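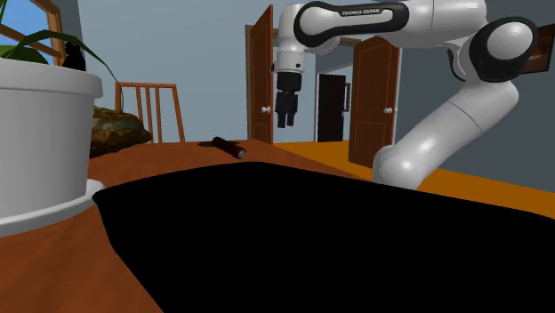
Why can't a river just go straight to the sea, one reader asked me, when straight would be so much faster? And doesn't water always take the quickest way down?

Oh, I love this question. I've been chewing on it all through March, and it sent me out for a very muddy walk along the Dellunow, the river that goes past my town. If you stand on the bridge at Grornomthorpe and look downstream, the water swings left, then right, then left again, like somebody dropped a long piece of ribbon on the fields. The road next to it goes straight. The river clearly didn't read the map!

So let's start with the quickest way down. Water does head downhill, and in steep mountains it can rush along in a pretty straight line. But down on flat land there isn't much "down" to follow. The ground tips only a tiny bit, so little things can push the water around. A fallen tree will do it. So will a patch of hard clay, or a cow that likes to walk down to drink in the same spot every day and squashes the bank (cows are surprisingly good at this).

Let's say a tree falls in from the left bank. The water bumps into it and swings over to the right. Now it's pushing against the right bank a little harder than before, and some of the dirt there crumbles off and floats away. That leaves a small dent, and now we have a bend. A teeny one, but it's going to grow.

To see why it grows, think about riding in a car that turns a corner. You feel yourself lean toward the outside of the turn, right? Your body wants to keep going straight and the car is turning under you. Water wants to keep going straight too. When it comes to a bend, it piles up against the outside bank, and the water there usually runs faster and deeper. Fast water is strong. It digs at the bank, grabs bits of soil and carries them along.

Over on the inside of the bend, it's a different story. The water is slower there, and slow water is weak. It can't hold on to all the sand and pebbles it's carrying, so it drops them. That's how you get those little beaches on the inside of a river bend. The one I know best is just below Grornomthorpe and it's a great place for finding flat stones.

Put those 2 things together. The outside bank gets eaten away and the inside bank gets built up, so the whole bend slowly slides sideways and gets curvier. Then the water shoots out of that bend and hits the opposite bank farther down, and starts another bend there. And that one starts another one! Scientists call these bends meanders (say it "mee-AN-derz"), and you can use it for people as well. I meander home from the library most afternoons.

There's a pattern hiding in the bends, too. Big rivers make big bends and small streams make small ones. If you measure one whole S shape, from where it starts to where it's ready to start over, it's often 10 or 11 times as long as the river is wide. Not every river sticks to that, but plenty come close – even little trickles on a beach can do it.

Now for my favorite part. Sometimes a bend gets so loopy that its two ends almost touch, with just a skinny neck of land between them. Then along comes a flood. The water spills over the neck, cuts through it, and suddenly the river has a shortcut. So the reader was partly right: rivers do find a faster way sometimes! The old loop gets left behind, mud plugs up its ends, and it turns into a curved pond called an oxbow lake. There's one outside Vrabec, full of frogs and reeds. I walked past it for years thinking it was just an oddly shaped pond.

After the shortcut, does the river stay straight? Nope. It starts bending again somewhere else.

Want to make your own? Ask a grown-up for an old baking tray and do this outside, please, it gets messy.

Fill the tray with damp sand and pat it flat. Prop up one end on a book you don't mind getting wet (I used a Dradeo juice carton, an empty one, folded flat). Draw a groove down the sand with your finger and put one small curve in it. Then pour water very, very slowly into the top of the groove and watch the outside of your curve.

Mine took 3 tries. The first time I poured too fast and washed my whole river off the end of the tray and into my shoe. If that happens to you, push the sand back, make the slope gentler and have another go. You can also stick a pebble in the groove and see which bank the water picks on next.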